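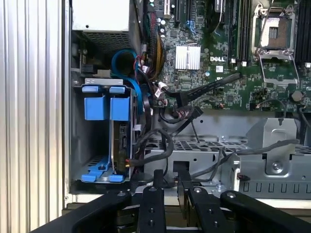
An open Dell desktop, with the blue-latched drive cage at left and the motherboard at right.

Binta Osagie keeps a magnet, a soft brush and a muffin tin on the bench where she opens computers. The muffin tin is for screws. The magnet is for the ones that miss the muffin tin.

Osagie runs the repair bench at Korelitz, a secondhand computer shop in Dinadstead that takes in old office desktops, checks them over and sells them to families, small offices and a couple of night schools in Rudlow. She has been there since the shop opened and has trained most of the people who work beside her. We talked on a Tuesday afternoon, with the front door propped open and a delivery half unloaded in the hall.

The shop put out 422 desktops last year. Osagie said most of them came from offices that had replaced everything at once.

"They arrive on a pallet and they all look the same," she said. "Then you take the side panel off and they're not the same at all. One was under a desk by a heater. One was in a closet. You can smell which one was in the break room."

She likes the older Dell towers and small workstations best, mainly because of how the plastic parts are colored.

"Blue means you're allowed to touch it," she said. "If there's a blue latch, you can pull on it. I tell new people, start with the blue parts and you'll have half the job done before you need a screwdriver."

The first thing out is nearly always the hard drive. Every drive that comes through the door is wiped, and any that fails the wipe is drilled. Abimbola Bassey does the drilling in the yard behind the shop. He also writes up the log, and donors can ask for a copy of the page with their machines on it.

"People worry about their files, and they should," Bassey said. "I had a dentist's office call me four times. I didn't mind. I read her the serial numbers over the phone."

Wiped drives that test well go back into machines. Osagie said she would rather fit solid state drives in everything, but the budget doesn't stretch that far. A finished desktop sells for $300 or less, and that has to cover parts, rent and wages for a staff of five.
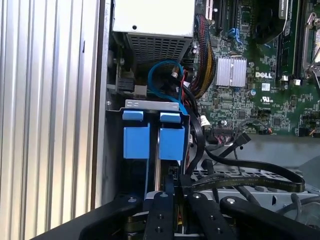 Cables take up more of Osagie's day than anything else. She said a person can learn to swap a drive in ten minutes, but it takes a few months to close up a case so the next person can work in it. The usual trouble is a data cable that is longer than it needs to be. A blue SATA cable wound into a tight loop under the power supply, right next to a thick bundle of red, yellow and black power wires, is the sort of thing she stops to look at before pulling anything. She checks where each end goes, and she presses on the plugs with one finger.

"A cable can look plugged in and not be," she said. "We had one that would start up fine on the bench and then fail at the customer's house. It came back twice. It was the data cable, up by maybe a hair. Now I press every one of them."

Her other rule is to clean before testing. Dust comes out with the brush first and then with air, and the fan is held still with a finger while the air is on. Power supplies are not opened at Korelitz for any reason. A bad one is swapped whole and the old one goes in the recycling cage.

Ayodele Ogundipe, who came to the shop from a job in a warehouse, is the newest person on the bench. He said he was surprised by how little of the work is on a screen.

"I thought I'd be typing," Ogundipe said. "Mostly I'm on my feet with a brush. My first week I did 19 machines and I put the wrong screws in two of them. Binta made me take them back out and sort them by length."

Osagie remembered it as three machines.

The shop does turn work away. Laptops with broken screens go to Tăng, a repair place across the river that has the parts on hand, and printers are refused at the door. Osagie said printers were tried for one summer and she doesn't want to talk about it.

There is a waiting list at the moment. Orders pick up in July, when parents start buying for the school year, and the shelf of finished machines by the register is usually bare by the end of the month. The storage room in back can hold up to 575 units, counting the ones stacked for parts. Osagie would like a second bench in there and has measured for it. The wiring in that room is old, though, and the landlord has yet to send anyone to look at it.

Asked what people at home should do with a slow desktop, she said to shut it down, unplug it, take the side off and look.

"If it's full of dust, clean it out and see how it runs," she said. "If you don't want to do that, bring it in. Bring the power cord too. People always forget the power cord."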